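About Tukness

We build storage for the parts of a home that never seem to have enough of it. Closets, entryways, laundry corners, that strange gap beside the stairs - if there is a wall and a floor, we want to see it! Tukness began with Muchen Peng designing pull-out rails for a narrow hallway closet, and the first set worked so well that the neighbors started asking for their own. We still make that rail. It's called the Long, and it slides out to its full depth so the things at the back are as easy to grab as the things at the front. 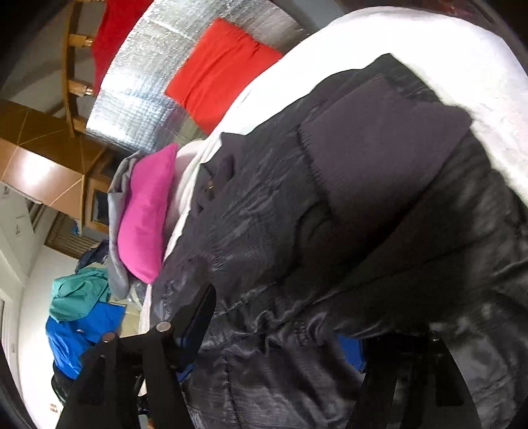 Haoran Hao joined a year later and brought a love of hinges that the rest of us have slowly caught. Haoran runs the workshop on Vosel Street, where every fitting is put together and tested by hand before it's packed. Our soft-close dampers get opened and shut 700 times on the bench, and yes, it is noisy, and yes, we all know the sound by heart.

There are seven of us now. We make four product lines, and the newest is Fadus, a lift-down closet rod for high ceilings. You pull the handle, the rod swings down to shoulder height, and it goes back up with a light push. We spent a whole winter getting that push right (the early ones took two hands and a good deal of patience) and we're so happy with how it feels.
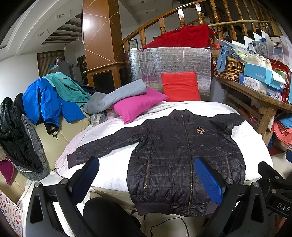
A quilted jacket with a ribbed collar and crest badge.

Most of our customers fit the parts themselves, so we write our own instructions and try them out on friends who don't own many tools. If a step confuses them, we redraw it. Spare parts stay in stock for every model we have ever sold, including the first Long rails.

Come and try everything out in the showroom at the front of the workshop. Bring your measurements, or a rough sketch on the back of an envelope - we love those. We're open every day except Sunday, and the coffee is usually on by nine.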